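Laundry diary, July

Up at 8 to get the towels on before it got warm. There were more of them than I remembered. The hooks in the bathroom were bare by the time I'd finished, and I had also found two flannels behind the radiator, stiff as card. Everything went into the blue bag and down the stairs in one trip.

I had meant to do the whole lot yesterday but spent the afternoon reading the booklet for the washing machine. It is a thick thing, 100 pages in English and then the same again in other languages. The part about error codes is near the back. I wanted to know what E202 meant, as it had come up on the display twice this week and stopped the wash each time with the water still in. According to the booklet it is a slow drain. Clean the filter, check the hose for a kink, run it empty. If it comes up again, ring for service.

So the filter was the first job this morning. I put an old baking tray on the floor under the flap and a towel under the tray. A fair amount of water came out, more than the tray would hold, and I had to close it up again and empty the tray into the sink before carrying on. In the filter there was a hair grip, a lot of grey fluff, a piece of tissue that had gone to felt, and a small white button which I think is off the duvet cover. I have put the button in the dish on the windowsill with the others. The filter itself was slimy. I scrubbed it with an old toothbrush and washing-up liquid and screwed it back in hand tight, as the booklet says.

Then the door seal. I have been meaning to do that since Easter. If you pull the rubber back at the bottom there is a fold where the water sits, and it had gone black in places. I used a cloth and the Soletti spray, left it for a quarter of an hour, then wiped it round again with clean water. Most of the black came off. There is a patch on the left that has stained and won't shift. I wiped the glass as well while I was down there, inside and out, and made a note to do the front panel another time, because it shows every mark.

I ran it empty on the hottest setting with a cup of soda crystals in the drum. It takes over two hours, so I did the ironing that was left from last week, had toast, and sorted the sock bag. Nine odd ones. I've kept them for dusting.
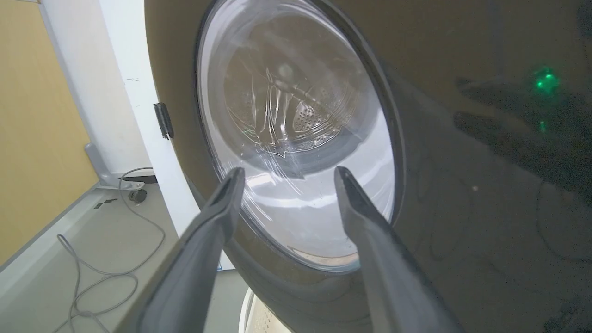 Leaving the door ajar between washes is the only thing that keeps a seal clean, according to the woman in front of me at Kuusisto when I went in for more soda crystals at lunchtime. She said she had scrubbed hers every month for years and it still smelt, and once she started leaving the door open it stopped. She also said I was using too much powder, without having asked how much I use. I probably am. I have been filling the scoop to the top, and the box says half for soft water.

Bought the crystals, a new washing-up brush and some pegs. They had the Fultard pegs in again, the ones with the strong springs, so I got two packets. Looked at the airers but they were all too wide for the landing.

Back home I put the first load of towels in with half a scoop. I stayed nearby for the drain, which was silly, but I wanted to hear it. It went through with no code. The spin was loud and then it settled. Second load straight after, also fine. I pegged the first lot out at the back, and the line was full, so the second went over the airer and the banister.

The towels feel much the same with less powder. I did wonder if they would smell different, and they don't, or not that I can tell.

Rang Gostis about the service anyway to ask what a visit costs, in case it comes back. The call-out fee was nearly the price of a decent kettle, and parts would be on top. I wrote the number inside the cover of the booklet and said I would think about it.

Brought the towels in at teatime and folded them on the bed. Door left open overnight. Tomorrow sheets, and sew that button on if I can find which corner it came off.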